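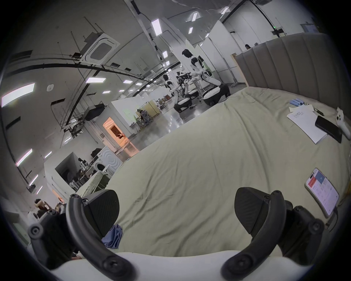
Bed station, T-shirt folding — Wednesday, afternoon block

Aim for the day: settle one fold for the blue T-shirt on the big bed and write it down so Jasmina and Nikola stop producing two different shapes. Previous entry on flat folding (table, towels) does not carry over. The mattress gives under the hand and the fitted sheet wrinkles along with the shirt.

Surface. Green fitted sheet, same as in the last Plivaden block. Pull it tight at the corners before each set. Wrinkles in the sheet end up as wrinkles in the bottom layer of the shirt, and smoothing the shirt alone does not get rid of them.

Small items. Phones, pens and handwritten sheets stay on the headboard side. Folding area is the near half of the bed. Velimir wanted everything off the bed; left as is for now, the notes are needed within reach.

Start condition. Shirt dropped from chest height, not arranged. If it lands in a ball, leave it as a ball. Vasanthi asked for this explicitly — the tidy starts in the August set were too easy and had to be redone. 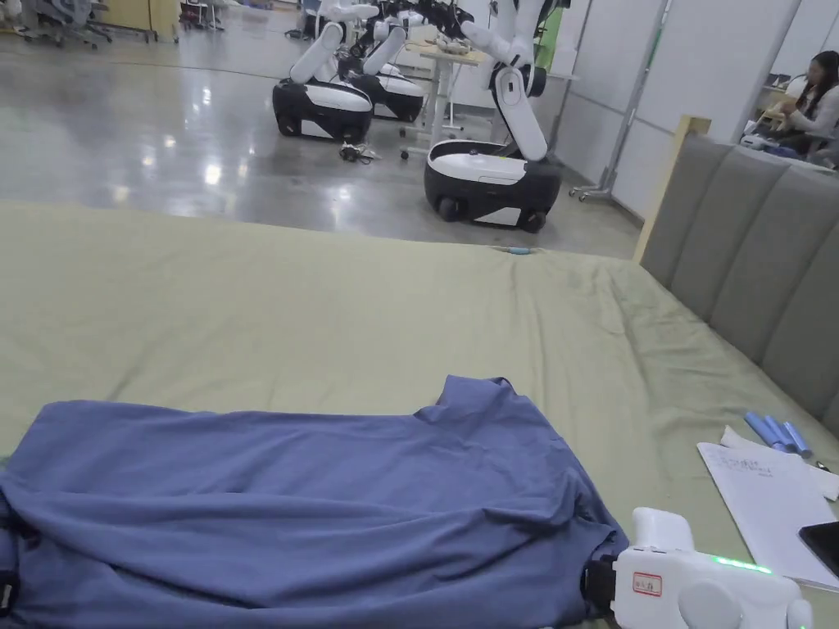

Fold sequence, version 2

1. Find the hem. Pull it toward the near edge of the bed until the body of the shirt is open.
2. Shake out once, lay face down, collar toward the far edge.
3. Smooth from the middle outward. Two passes at most.
4. Left side in to the center line, sleeve back on itself. Repeat on the right.
5. Hem up to the collar, then in half again.
6. Set the stack down on the sheet, fold edge toward the headboard.

Target size 22 x 30 cm. Over by a finger width is acceptable, under is not; it means the sleeves have bunched inside.

Time limit 100 s per shirt. Step 3 is where the time goes. Tried skipping it, and the second side fold then drifts off center.

Open points
— Wallner shirts have a stiffer collar. Does step 5 hold?
— Ask Florence whether the total of 192 folds includes repeats.
— Nikola still does the right side first. Harmless, but pick one.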